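Prorutow Robot Open Day

The Prorutow Robot Open Day is a public demonstration of robot arms held every April in the old Coler works at Prorutow. It's free, it runs from ten until the tea runs out, and I've been to enough of them now that the other editors on this wiki asked me to write the article. So this is partly an entry and partly what I remember, and if you were there and remember it differently, please do add to it!

Background

The day was started by Viera Čierny, who used to teach evening classes in the same building and got tired of people asking her what went on upstairs. The first one was a single table and a kettle. Romaniuk, the workshop that has the upper floor, now puts on the whole thing, with a bit of help from Zisilov (they lend the chairs and the big extension leads, and they get a thank-you on the poster for it).

The building has 13 rooms, of which three are opened to visitors. The rest are storage or offices, and one is full of old Coler lathes that I'd love to see and have never been let near. The highest attendance so far was 1552, which made the stairs very slow going. Over all the years together the door count stands at 3928.

The demonstrations

The ground floor room is mostly talks. Čestmír Sokol gives the opening one, on how an arm knows where its own joints are, and he has a lovely way of doing it with his own elbow -- I've heard it several times and still go. After that people drift upstairs, where the arms are.

The one everybody queues for is the table-top demonstration. Two arms work over a wooden table with a handful of everyday things on it, and the job is to pick things up and put things on a plate. It sounds like nothing much. Then you stand next to it for a quarter of an hour and find you've missed the next talk. Oliwia Czerwiński usually runs it, and she'll tell you what she's after in each go if you ask, though she does like you to keep your sleeves off the table.

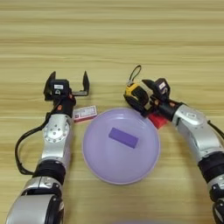 The table-top demonstration, with the tape measure in the right gripper and a purple block on the plate.

The tape measure is my favourite of the lot. A block has flat sides and more or less sits where it's put, but a tape measure is chunky, rounded at one side, and this one has a wrist strap on top that can flop wherever it fancies. Oliwia reckons the strap is harder work than the tape. Children always want to know why there are two arms when only one is holding something, and her answer is to ask them to open a jam jar one-handed.

Each gripper has two fingers and that's your lot, so a good deal of the talk round the table is about which way to come at a thing. From the side? Along the edge? Visitors get quite heated about it. There was a long argument one year between two retired joiners, and I don't believe either of them noticed the arm had moved on.

The far room is the quiet one. You can handle spare parts there, and Rodrigo Mota takes a joint to bits and puts it back together while you watch. Do ask him about cables. He has opinions on cables.

The handbook

Ludmila Bartoš put together a small handbook for visitors, with a plan of the rooms and a page of plain explanations for words like "gripper" and "wrist" (on an arm, the wrist is the part just behind the gripper, much as you'd expect). The current version is dated 09/11/2020 and has a few corrections pencilled into the copy at the door. I keep meaning to type them up.

Getting in

You don't need to book. The entrance is on the yard side, through the green door, and the lift is small but it does work -- ring the bell and someone will come down. Bags go on the hooks by the stairs. The talks are in whatever language the speaker feels happiest in, with somebody whispering a translation at the back, so sit near the back if you need it.

See also

Coler works
Romaniuk (workshop)
Evening classes at Prorutow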